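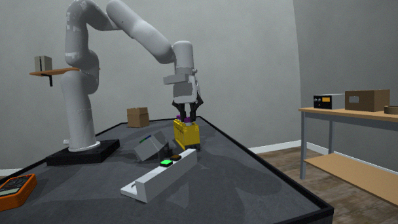

4月 シミュ把持ノート(紫パーツ/黄色の上から)

昼すぎ開始。Elitzのシーンは前回のまま、照明だけ固定。デモは885本で学習済みのやつ(Schouten側のチェックポイント、名前が長いので「長いほう」と書く)。今日は学習なし、評価だけ。

見たいこと:
手前のごちゃごちゃ(灰色の箱、白いL字、小物)が動いたとき、最後の降下がどれだけ横に流れるか。把持そのものの成否より、指を閉じる直前の横ずれを主に見る。成否だけだと、指に当たって運よく入ったのも成功に数えてしまう。前回それでLotteに突っこまれた。

条件は4つ:
・そのまま
・灰色の箱だけ動かす
・L字だけ動かす(上の緑と黒の小物も一緒に)
・両方

各50エピソード。動かす量は最大30 mm、向きはランダム、seedは条件間でそろえる。黄色のほうは触らない。奥の段ボールと右の台の上も固定。

14時すぎ
「そのまま」終了。横ずれ小さい、前回とほぼ同じ分布。ログの書き出しがまた途中で止まったのでJimskaのラッパーを再起動。原因わからず。再起動後にseedが巻き戻ってないか確認すること → した、だいじょうぶ。

「灰色の箱だけ」も終了。思ったより効かない。箱が黄色に寄った回でも降下はまっすぐ。ただし上から寄せていく途中、肘がいったん迷う感じの軌道が混じる。時間は伸びるが横ずれには出ない。所要ステップ数も表に足す。

「L字だけ」実行中。こっちは流れる。L字の奥の端が黄色に近づく向きに動いた回だけ、指先が反対側へ逃げてから降りる。デモで手前側からの接近が少なかったせいか? Carolに分布を出してもらう(依頼ずみ、返事まち)。

止める位置を決める。閉じる命令の一つ前のステップで手先姿勢を記録、そこで紫の中心との水平距離をとる。指が開いたまま降りた状態で比べないと、閉じ始めてからの接触が混ざって数字がよごれる。 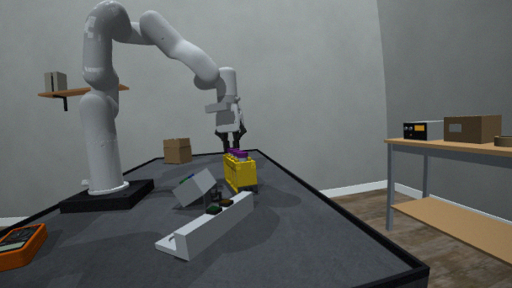 この止め方で最初の二条件も取りなおし。ログに全ステップ残してあるので再実行は不要、後処理だけ。スクリプトはまだ汚い。閉じる命令が二度出ているエピソードがあり、最初の方を採用しする。二度目を拾うと「そのまま」まで悪く見える。

16時
「両方」終了。横ずれはL字だけの場合とほぼ重なる。灰色の箱の寄与は見えない。単純な足し算にならないどころか、箱が手前に出てL字が隠れ気味の回は逆にずれが減ってるように見える。回数が少ないのでまだ言わない。カメラからL字の端が見えてるかどうかで分けて集計しなおす。

仮説メモ:
・ポリシーが白い長物の端を目印に使ってる? 色がアームと近いのも気になる
・黄色の位置をほとんど変えずにデモを集めたので、まわりのほうで位置を覚えてる可能性
・影。箱を動かすと影も動くが、箱条件で効かなかったので優先度低い

確認用にL字のテクスチャを別の色に差しかえて同じseedで回す。消す条件もやりたいが、上の小物が落ちるので先に物理を切る必要あり。切ったら比較にならないか…?

Lotteコメント(口頭):横ずれの平均だけ出すな、向きも出せ。もっとも。L字が動いた向きに対する角度でプロットする。軸の定義は黄色の長辺を基準、図の隅に書いとくこと。前回は書き忘れてDornumの人たちに逆向きに読まれた。

Carolから返事。手前側からの接近はやはり少ないとのこと。ただし、かたよりは集めた日によって全然ちがうらしい。日ごとのリストをもらったので共有フォルダに入れた。後半の日だけ抜いて学習しなおす案あり、GPUの空き次第。

残り
・向きつきの集計、条件ごとに
・L字の色がえ、同じseed
・閉じる命令が二度出る件、Schoutenのリポジトリにissueを立てる
・Jimskaが止まる件、ログのサイズか? 書き出し間隔を変えてためす
・黄色も動かす条件は次回。固定が前提の評価コードになってるので先にそこを直すす

評価ジョブは色がえの分だけ流して帰る。出力先は「長いほう」の下、名前の末尾にrail。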